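Torkex Fold

Torkex Fold is a two-armed robotic workstation kit for handling cloth, sold by the firm Rolico. It is marketed to small laundries, textile schools and research groups that want to work on folding and sorting without building a system of their own. The kit was announced in February and went on general sale on Friday, July 12, 2019.

History

Rolico began work on the kit after closing its line of single-arm packing machines. The project was led by Annelies Kälin, a mechanical engineer, with Thanakorn Chaimongkol in charge of control software. An early version used suction cups in place of fingers. It was dropped after tests at a hotel laundry in Grukville, where the cups often lifted two layers of a towel at once.

The name Torkex was first used for a gearbox made by the same company. The gearbox is no longer sold, but parts for it can still be ordered.

Design

The kit is built around a pair of white arms that work from the same side of a table. Each arm ends in a gripper with small fingers. The grippers close on the edge of a piece of cloth and can hold it from opposite ends while it is lifted, turned or laid down. The maker advises covering the work table with a plain dark sheet, which helps the vision software find the outline of light fabrics. The table is not included.

Fabrics are handled by stored routines. The first release came with 8 routines, covering towels, pillowcases, T-shirts and other flat items. Users can add routines by guiding the arms by hand through the steps of a fold.

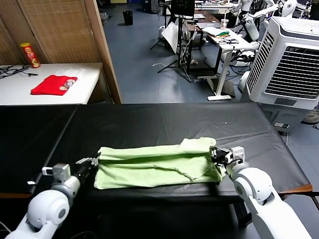 Two arms holding a folded light green cloth by its ends over a black-covered table

Editions

Three editions have been offered. The base edition includes the arms, the grippers and a control box. The school edition adds lesson plans written by Lamai Jitpraphai and a license for up to five students at a time. The service edition is leased by the month and includes a yearly visit by a technician.

Spare finger sets are sold separately under the Makris name. The fingers wear down with use, and the manual says to replace them after 70 hours of work with rough cloth such as denim. The warranty does not cover them.

Reception

A review by Chalerm Khamphan in a trade newsletter praised the setup process and the quality of the manual. He found the kit slow with thick towels and wrote that it would not pay for itself in a busy laundry. In his trial with cotton napkins, 99 were folded before the first one was dropped.

Oranuch Kaewkla, who teaches textile technology, used the school edition for one term. Her report said students learned to add routines quickly but had trouble with stretchy fabrics, which tended to slip as the arms pulled apart. Rolico later released a software update that lowered the default pulling force. The update also changed the menu layout, and older printed copies of the manual do not match it.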